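Dagný Vigfúsdóttir
2024-01-11

We use cookies to remember your settings. Accept / Manage

1/ I promised to write down what I learned about walking in winter after I moved to Pleststead. English is my third language, so please be patient with me. I will number the posts.

2/ My first winter I walked with long steps, as at home. I fell two times in one week. Signe Dalsgaard from my office told me to make the steps short and keep the hands out of the pockets. I did not fall again that month.

3/ Shoes. I paid 485 for a pair of boots with a very hard sole and they were terrible on ice. The pair I wear now is softer and was 300. The man in the shop in Finden let me bend them with my hands before I bought.

4/ Wool socks, one pair. With two pairs my feet were colder, I think the boot became too tight. Maybe your boots are bigger than mine.

5/ I walk to work every day, 3588 steps from my door to my desk. In May it takes me 32 minutes. In January I leave earlier and I do not look at the clock.

6/ Cauã Queiroz asked me if it is boring to take the same way each time. For me it is not. I know now which corner has wind and where the bakery smell begins.

7/ Wind is a bigger problem than cold. Between tall buildings it comes from a side you do not expect. I put the scarf over my ears before I leave the house, because with gloves on I can never tie it properly.

8/ About surfaces. Smooth stone is the worst for me, also painted lines at crossings. I prefer paving with some coarseness in it, and I will gladly go a longer way to have it under my feet. A wide pavement is also good, you can let the fast people pass. 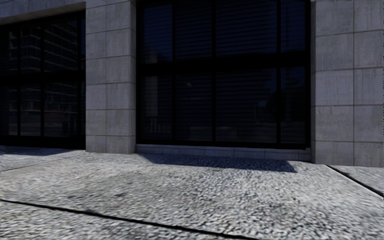
9/ Evening walks. I wear a reflector on each side, low, near the knee. Kgomotso Engelbrecht drives a lot and she says she sees the low ones first.

10/ When I come home I take the paper out of my boots from the day before and put new paper in. Then they stand in the hall, not close to the heater. The leather of my old pair cracked that way.

11/ Mikkel Blöndal wrote to me that spikes are better than all of this. I have not tried them. If you have a kind which is easy to take off in front of a shop, please tell me the name.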